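Winding and Storing Cable: Workroom Gallery

Posted 06/05/2024

Casado is the back room where we sort, wind and put away all the loose cable that comes in with returned equipment. The room is plain: a long worktable, a wall of shelves, and a rack of hooks by the door. Most of what passes through is ordinary power and signal cable in white, black and gray, in lengths from a desk lead up to 10 meters.

This page collects notes and a picture from the winding table. It goes with the Clivau storage guide, which covers shelf labels and bin sizes, and it leaves out connector repair, which has its own page.

Why we wind by hand

We had a crank winder for a while. It was fast on long runs and a nuisance on everything else, and it left a hard bend where the cable was clamped to the spool. Hand winding takes longer per piece but works for any length, and a person with the cable in their fingers notices a nick or a flat spot that a spool would hide. A full crate holds roughly 40 cables, and one person can clear it in a morning.

The method is the same for nearly everything. Hold the finished loops in one hand and feed with the other. Let the loose part lie on the table where it can turn freely. If it starts to kink, stop and roll the cable between thumb and finger until it lies flat again. Pulling a kink tight makes it permanent.
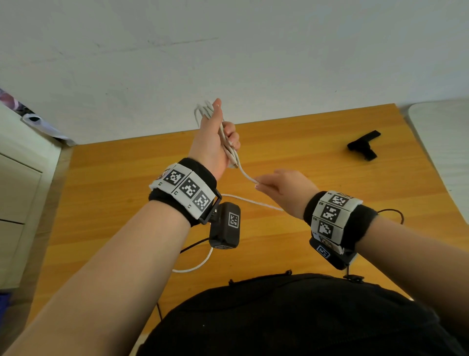 White cable at the table: coil held in the left hand, a single strand between the fingers of the right.

Loop size matters more than people expect. Small loops save shelf space, but thick cable does not like them and springs open as soon as the tie comes off. We keep thin cable to about the width of a hand and let the heavier kinds go as wide as a dinner plate. If a coil pushes back when you close your fist on it, it has been wound too small and should be done over.

Ties

Every coil gets two ties, placed across from each other. We use cloth hook-and-loop strips from Cleva, the short size for thin cable and the long size for everything else. Plastic zip ties are not used on anything going to the shelves. They have to be cut off, and sooner or later somebody cuts the cable too. Rubber bands dry out and stick to the jacket, so those come off when a crate arrives and go straight in the trash.

The tie goes around the loops only. Leave both ends of the cable hanging free by a few inches so the connectors can be checked without undoing the coil.

Shelves and hooks

Thin coils go in the Stovasus bins, four bins to a shelf, sorted by connector first and length second. Color is not used for sorting — it was tried and people still had to open every bin to find the right plug. Heavy coils hang on the rack, longest at the bottom.

Labels are paper tags on string, written in pencil. A tag has the length, the connector at each end and the month it was put away. Anything still carrying a tag from last December should be pulled and tested before it goes out.

Damaged cable

A split jacket, a bent pin or a spot that feels soft all mean the same thing: tie a knot in one end and drop it in the gray tub under the table. The knot keeps it from being wound by mistake and put back on the shelf. The tub is emptied when it is full.

Cable that is only dirty gets wiped with a damp cloth and laid over the rail to dry before winding. Sticky residue from old tape comes off with a little dish soap.

See also: Clivau storage guide, connector repair, tag template.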